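FOR IMMEDIATE RELEASE
Wed 19 August

Skovosar Opens Second Dye Room, Brings Back Striped Kitchen Cloth Line

Skovosar, maker of household textiles, today opened its second dye room at the Vokar mill building. Small batches, short runs, same crew plus 11 new hires. Production started this morning.

The new room handles dark shades only. Grays, navy, a deep brown still being tested. Light colors stay in the old room across the yard, so no more full washdowns between lots. Turnaround on a stock order drops to 12 days.

First out the door: the Uvasell line of kitchen and cleaning cloths, off the shelves since December. Four colors, striped or plain. Sold in packs of 50 to the trade, singles thru the mill shop.

"Shops kept asking for the stripes," said Ubaldo Cattaneo, head of production. "We couldn't dye enough gray to keep up. Now we can. That's the whole story really."

Retailers with open orders don't need to re-submit. Orders ship in the sequence they were recieved. Minimum for new accounts is 100 pieces, mixed colors OK.
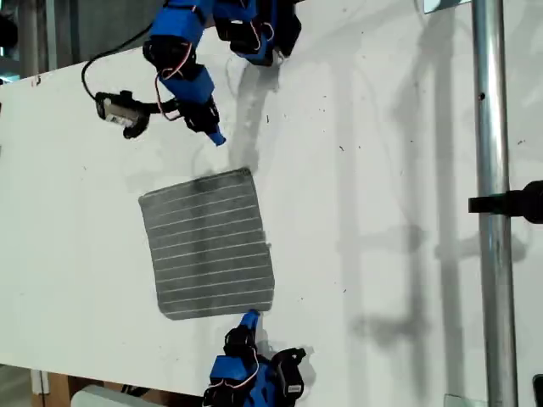 Dark gray cloth with thin white stripes, laid flat on a white tabletop.

Sheikh Home Supply will carry the full range in its stores and takes pre-orders from today. Price list and swatch cards on request, please give a mailing address and not a PO box.

Mill shop open weekdays plus Saturday mornings. Parking at the rear, enter by the loading gate.

Press contact: Skovosar press office, Vokar mill building, second floor

###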